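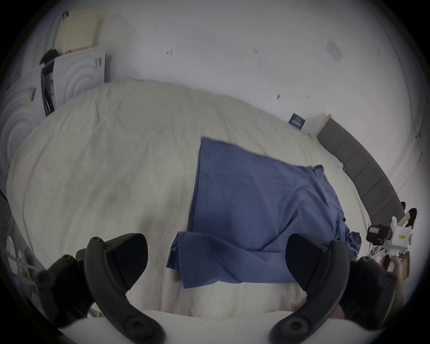
Does a Cloth Really Need Folding?

Grown-ups say a lot of things about folding. They say it saves space. They say it keeps cloth smooth. They say it only takes a second. Should you believe them? Let's check, one claim at a time.

Claim one: folding saves space

Take a cloth, like the blue one on the bed at the top of this page. Spread out, it covers a big patch of the duvet. Fold it in half and it covers half as much. Fold it again and it covers a quarter.

But wait. Did any cloth disappear? No! The pile got thicker each time. You still have exactly as much cloth as you started with. What you mostly squeezed out was air. A scrunched-up cloth is full of little pockets of air, and those take up room in a drawer. So this claim is partly true.

Claim two: folding stops wrinkles

Look at the blue cloth again. One part is folded back over itself, and it's still crumpled. Folding a wrinkle just gives you a wrinkle on the inside. You have to smooth the cloth with your hands first, from the middle out to the corners. And every fold makes a line of its own, called a crease. Leave a cloth in a drawer until May and see how sharp the crease gets.

Claim three: it only takes a second

Janka Beneš, who wrote in to us from Padum, timed herself with a kitchen clock. One towel took her 93 seconds on the first try. She blamed the corners. We think she was right to.

Why is a bed a good place to fold?

It's wide, so the whole cloth fits. It's also soft, and that part isn't so helpful. Press on a duvet and it sinks, and your neat edge sinks with it. A table is better for sharp folds, if the table is clean.

Test it yourself

Get 2 cloths the same size. Scrunch one up and fold the other. Put each in the same box, one after the other, and mark how high it comes with a pencil. Then press down on both and measure again. Did the scrunched one shrink more? Write down what you saw, even if it doesn't match what we told you. We could be wrong about towels.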